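Chapter 6
Low Frequencies in Small Rooms

Chapter 5 treated the loudspeaker as if it were playing into open air. In practice, most music is mixed in a room with parallel walls, a low ceiling and a desk, and below a certain frequency the room has more influence on what the engineer hears than the loudspeaker does. This chapter covers that lower range. It assumes the reader can convert between frequency and wavelength (Section 2.4) and can read a magnitude response plotted on a logarithmic axis.
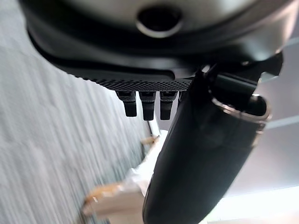 Figure 6.1 Round recessed opening in a dark housing, with a stippled pad along the lower edge.

Sound reflected between two facing walls travels back over its own path. At frequencies where the distance between the walls equals a whole number of half wavelengths, the outgoing and returning waves combine into a fixed pattern called a standing wave. The pressure is highest at the walls and falls to a minimum at one or more planes between them. Each such frequency is a mode of the room. A mode that involves one pair of surfaces is axial, a mode that involves two pairs is tangential, and a mode that involves all three is oblique. Axial modes are usually the strongest and are the only ones calculated by hand in this book. 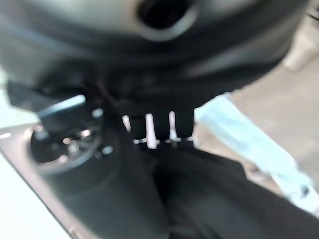

6.1 Calculating the First Axial Mode

The first axial mode for a given dimension is found by dividing the speed of sound by twice that dimension. With the speed taken as 343 meters per second, a room 3.24 meters long has its first lengthwise mode at 53 Hz. Higher axial modes fall at whole-number multiples of that value.

A listener seated at the exact center of this room is in the pressure minimum of the first mode. A bass note at 53 Hz will sound weak there and strong against the rear wall. The engineer who raises the note to compensate will produce a mix that is too heavy when played elsewhere — a common fault in recordings made in spare rooms.

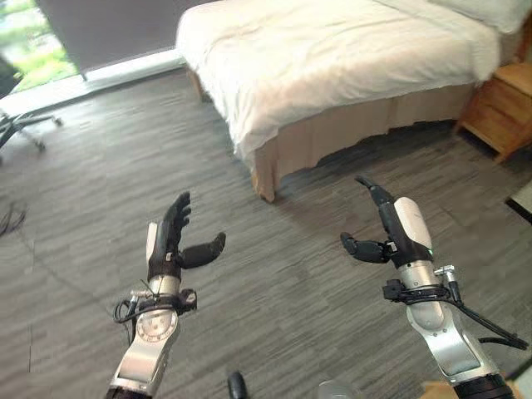
Elsie Paewai
Senior Lecturer in Studio Acoustics

Modes exist at all frequencies, but their spacing narrows as frequency rises. In the small control room at Groston, used for the worked problems in this chapter, the modes below 100 Hz are far enough apart to be heard one at a time. Above 300 Hz they overlap so closely that the response is better described by statistical methods, which are taken up in Chapter 7.

Equalization can lower a modal peak at one listening position. It cannot fill a deep cancellation,
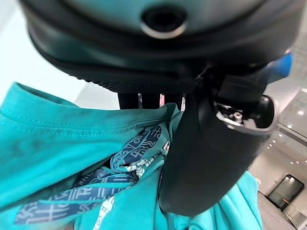

as any power added at the source is also added to the reflection that cancels it. The usual remedies are to move the listener, move the loudspeaker, or install absorption deep enough to act at the frequency concerned. Section 6.2 deals with position and Section 6.3 with absorption.

Terms introduced in this chapter: standing wave, axial mode, tangential mode, oblique mode, modal spacing, decay time.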